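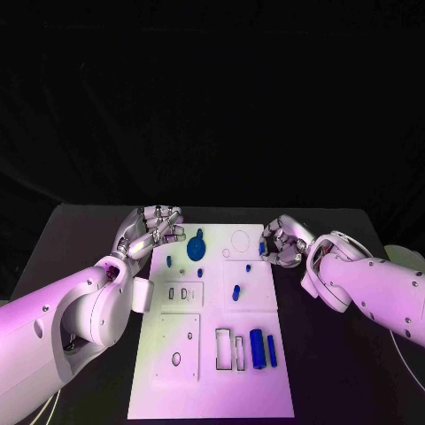 My white layout board on the dark table, blue parts out

How do you set up a parts board so the tiny pieces don't wander?

Posted by Chathurika Sikder in Workbench & Small Projects

Hi all! I have fallen completely in love with laying out parts on a board before I put anything together, and I want to get better at it. I used to tip everything into a soup bowl and fish around. Then I bought the Lirnico gear set in August (173 pieces, some of them smaller than a grain of rice) and the soup bowl days were over.

The board is a big white rectangle and I keep it in the middle of a dark gray tabletop. Some of the spots have outlines on them. There's a large thin circle toward the upper right and a smaller circle just below and to the left of it, and I can't tell you how satisfying it is to have a home for a thing. On the upper left I have the round blue gear-shaped disk lying flat, a little blue peg on one side of it and another little blue peg below. So far so good.

My trouble is with what goes in between. If you look between the disk and the pegs there's a tiny gray metal bit just resting on the board with no place of its own. Those are the ones I lose! The blue parts I can find from across the room. The gray hardware I find with my bare foot two days later.

So, a few things I'd love to hear about:

Do you draw an outline for every single part, screws included, or do you keep the hardware off the board in cups?

Is there a good way to add more outlines myself without wrecking the surface? I'd like them as thin as the ones that are there.

And the light in my corner is odd. One side of the board goes a bit yellow-green and the rest looks pinkish violet. It's very pretty but it makes it hard to judge small gray things on white. Does anybody use a particular bulb?

I'm happy to spend an evening on this, and I really do enjoy the setting up as much as the building, so don't hold back on the fussy details. Thank you!

Yuto Tsuji

Oh, I love this question. I have been sorting small parts on boards for years (clocks, mostly, and the occasional fishing reel for my uncle) and I still get a little thrill when everything is lined up and ready.

On the outlines: I'd say draw them for the parts that have a shape you can recognize and don't draw them for screws. A circle for a gear is wonderful because your eye matches the two right away. An outline the size of a screw head looks like a speck of dirt. I tried it once on a mantel clock and spent the whole afternoon trying to pick up my own pen marks with tweezers.

What I do for hardware is make one "parking lot" along the bottom edge. It's a strip divided by pencil lines, one space per kind of fastener, and in each space I put a small square of the soft gripper mat you line kitchen drawers with. Cut it with ordinary scissors. The screws sit in the little holes and stay there even if you bump the table. You can pick up the whole square and carry it somewhere else too, which I do all the time when supper is ready and I'm not.

Use colored mat! Black or dark green. A gray screw on a white board is a hard thing to see in any light, and a gray screw on black pops right out. I know you have the dark table under there already, so you can test it in a second: put one of the gray bits down on the tabletop next to the board and see which you spot first. Dark gray might be too close to the color of the metal. Real black worked best for me.

For adding outlines, this is my favorite part. Get a technical pen, the fine kind people use for drafting, and trace around something round with a thin wall. Bottle caps are good, jar lids are better, and a cheap plastic circle template is best of all. Do it in pencil first and live with the pencil version through one whole build. You'll move at least one of them, I promise. When you're happy, go over it in ink in one slow pass without lifting. If you stop halfway around, you get a fat dot where the pen sat.

Try the ink on a corner first. I don't know what your board is made of. On a slick surface the ink can bead up and smear for quite a while, and on a rougher one it may never come off again. If it smears, a light rub with rubbing alcohol on a cotton swab usually cleans it up so you can start over.

Leave more room than you think around each part. I like a gap wide enough for a fingertip on every side. My early boards looked gorgeous and I couldn't pick anything up off them without knocking over the neighbors. Your pegs are standing up, by the looks of it, so they'd be the first to go. I'd give those the most space of all, or poke them into a bit of foam.

Have fun with it! Please come back and tell us how the pencil version goes.

Mỹ Trình

get a muffin tin

Kiều Phí

Hello from Drunenbridge! I run the repair table at our library here and I am so glad somebody asked about the light, I could talk about it all day.

Two different tints on one board nearly always means two different light sources. Go and have a look at what's on when you sit down. Maybe a window on one side and a lamp on the other, maybe a grow light on a shelf (mine was a grow light, for the basil, and it took me a month to work it out!). Switch them off one at a time and watch the board while you do it. White shows everything, so it's a great tester. When the pink goes away you've found your culprit.

After that, put in two matching bulbs, one from each side, so your hands don't throw a shadow over the thing you're reaching for. I use 4000 K and I think it's just right for bench work. The box will say "neutral white" or "cool white" depending on who made it, so go by the number. The warm living room bulbs turn everything a bit buttery and the really blue ones make me squint. Buy both bulbs at once from the same maker. I once paired a new one with an old one of the same number and one side still came out greener.

Keep the lamps low and off to the sides if you can. Light that comes in low gives each tiny part a little shadow, and you see the shadow before you see the screw. It's such a nice trick! People at the table laugh when I turn off the ceiling light to look for something, and then they find it and they want to do the next one.

I agree with Yuto about the fingertip gap, and I'd go a step further with the order. I lay parts out in the order they'll go on, left to right, so the first thing I need is at the left. Then if the phone rings I know where I was. With a gear set you may want the gears grouped by size instead, try it both ways, it only takes 20 minutes to redo a board and it's a very peaceful 20 minutes with a cup of tea.

One more, for the strays. Stick a strip of wood or even rolled-up painter's tape along the edge of the board that faces you. Things roll toward the person, I don't know why, I suppose we all lean on the table. A raised edge the height of a pencil is plenty. I made mine from Mosano trim left over from a closet and stuck it down with double-sided tape, so it comes off when I want the board flat again for storage.

And have a magnet in a sandwich bag somewhere nearby. Sweep it over the floor, turn the bag inside out, and the screws are in the bag. Some of the gray bits in kits are stainless or aluminum and the magnet won't touch them, so check one before you count on it. Your foot will still find those, sorry!

(To Mỹ: I do like a muffin tin for taking things apart. For putting them together I want it all flat, so I can see it.)

Comments

Chathurika Sikder
You people are the best. I went and switched off lamps one by one and it was the strip light over Lu's fish tank doing the pink! Lu says the fish need it, so I've turned my table the other way for now and ordered the two bulbs. Pencil circles are going on tonight, with a jam jar lid for the big one. The drawer liner I had was white, of course, so black is on the shopping list.

Yuto Tsuji
Jam jar lid is a great size! Hold the pencil straight up and down or the circle comes out bigger than the lid.

Mỹ Trình
mini muffin tin for the screws then. the 12 hole one is too big

Chathurika Sikder
Mỹ, I have a mini one and I'm going to try it next to the board. Will report back on both.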